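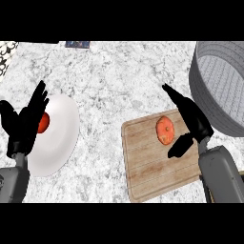 Simulated kitchen task: left hand on the tomato at the plate, right gripper next to the fruit on the board. Note the black bars top and bottom.

How to check a two-arm policy before you believe its success rate

A success rate from a simulator is a claim about your checker first and your policy second. I have been handed plenty of good numbers that fell apart once somebody read the checker. These are the steps I run now, using the tomato-to-plate task in our Brindow setup.

Step 1. Read the success condition

Open the task file and find the line that returns true. In our first version it was a distance test between the tomato and the plate center. A hand squeezing a tomato against the rim can pass that test. Add two conditions: the fingers are no longer touching the tomato, and the tomato has stayed put for 20 control steps. If your score drops after this change, the old score was wrong.

Step 2. Look at what the policy gets as input

Dump one observation exactly as the network receives it, after resizing and padding. Ours is a wide strip with a solid black bar above and below, and the lower bar hides parts of both forearms. Check that training and evaluation pad the same way. Kelly Medeiros lost most of June to a mismatch here, and the training loss looked fine the entire time.

While you have the view open, check for occlusion. With the left hand closed in front of the plate, only a thin crescent of red is left to see. If your perception module still reports a confident tomato position at that point, find out where it gets it. Ours was reading simulator state through a debug flag.

Step 3. Score the arms separately

Log contact and progress for each arm. A single combined score lets one arm carry the other. Then freeze the right arm at its start pose and rerun. If the number barely moves, you have a one-arm policy with some extra motors.

Step 4. Rerun with new seeds

We use 2,000 episodes on seeds that were never used for picking a checkpoint. On our last run 1,003 passed the strict checker. The slide had promised a good deal more.

Step 5. Watch the failures

Play them at normal speed and tag each one by hand. Automatic failure labels come from the same code you are trying to check.

None of this tells you how the policy will do on a real counter. Subira Muriithi thinks randomized lighting and textures will close most of that gap. I'd like to see the runs first.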